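Kraft für den Arbeitstag
Betriebliche Trainingsprogramme galten lange als freundliche Zugabe. Am Standort Westero gehören sie inzwischen zur Personalplanung.

Wer mittags die frühere Kantine des Verwaltungsgebäudes in Westero betritt, findet dort keine Tische mehr vor. Der Raum dient seit dem Umbau als Trainingsfläche für die Beschäftigten der dort ansässigen Unternehmen. Getragen wird das Angebot vom Gesundheitsverbund Junport, dem sich neben mehreren kleineren Betrieben auch der Logistikdienstleister Netby angeschlossen hat. Teilnahmeberechtigt sind insgesamt 2659 Beschäftigte, von denen zuletzt 342 regelmäßig an einem Kurs oder an einer betreuten Einzelstunde teilnahmen.

Die Leitung des Programms liegt bei der Sportwissenschaftlerin Sun-ja Ko. Sie hat zuvor in der orthopädischen Rehabilitation gearbeitet und von dort die Überzeugung mitgebracht, dass Krafttraining früh beginnen sollte, möglichst vor der ersten längeren Krankschreibung. »Die meisten Menschen kommen zu uns, wenn der Rücken bereits schmerzt«, sagt Ko. »Wir möchten sie zwei oder drei Jahre früher erreichen.«

Kurze Einheiten, feste Zeiten

Das Konzept sieht zwei Einheiten pro Woche vor, jeweils dreißig Minuten lang und während der Arbeitszeit. Trainiert wird in Gruppen von höchstens acht Personen. Im Mittelpunkt stehen Grundübungen wie Kniebeuge, Rudern und das Heben vom Boden, ergänzt durch Übungen für Schultergürtel und Rumpf. Auf Geräte mit geführter Bewegung verzichtet der Verbund weitgehend. Die Belastung wird alle drei Wochen angepasst und in einem persönlichen Trainingsplan festgehalten, den ausschließlich die Teilnehmenden und das Betreuungspersonal einsehen können.

Vor der Aufnahme steht ein Eingangsgespräch, in dem Vorerkrankungen, Arbeitsplatz und bisherige Bewegungsgewohnheiten erfasst werden. Bei Beschwerden an Herz oder Kreislauf ist eine ärztliche Bescheinigung vorzulegen. Für Beschäftigte im Schichtdienst bestehen gesonderte Termine um 5.30 Uhr und um 21 Uhr. Gerade der frühe Termin war anfangs umstritten, ist nach Angaben des Verbundes heute jedoch der am besten besuchte.

Was die Betriebe erwarten

Bei Netby verantwortet Josphat Mrema den Arbeitsschutz. Er begleitet das Programm seit dem Probelauf, an dem 112 Beschäftigte aus Lager und Disposition beteiligt waren. Mrema warnt davor, den Nutzen allein an den Fehlzeiten zu messen, da diese von Grippewellen und Auftragslage stark beeinflusst würden. Aussagekräftiger seien die Rückmeldungen aus den Teams. »Wenn ein Kommissionierer berichtet, dass er am Ende der Schicht noch mit seinen Kindern Fußball spielt, ist das für mich ein Ergebnis«, erklärt er.

Kritik gibt es gleichwohl. Der Betriebsrat bemängelt, dass Teilzeitkräfte seltener freigestellt werden, und fordert eine verbindliche Regelung in der Betriebsvereinbarung. Die Verhandlungen darüber sollen im Juli fortgesetzt werden.
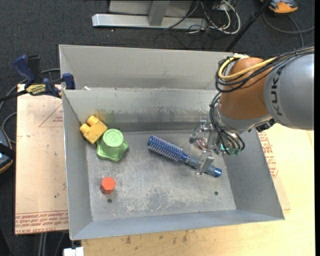 Ausweitung auf weitere Standorte

Parallel bereitet der Verbund ein zweites Trainingszentrum in Jeon vor. Die Räume sind kleiner als in Westero, dafür ist ein befestigter Außenbereich vorhanden, der für Lauf- und Koordinationstraining genutzt werden soll. Jeweils am Mittwoch wird dort zunächst eine offene Sprechstunde angeboten, in der sich Interessierte zu Trainingsumfang, Ernährung und Regeneration beraten lassen können. Eine Anmeldung ist dafür nicht erforderlich.

Ko rechnet damit, dass die Kurse in Jeon langsam anlaufen. In Westero habe es ebenfalls mehrere Monate gedauert, bis die Gruppen voll gewesen seien. Gesucht werden derzeit noch zwei Trainerinnen oder Trainer mit anerkannter Lizenz und Erfahrung in der Arbeit mit Einsteigern.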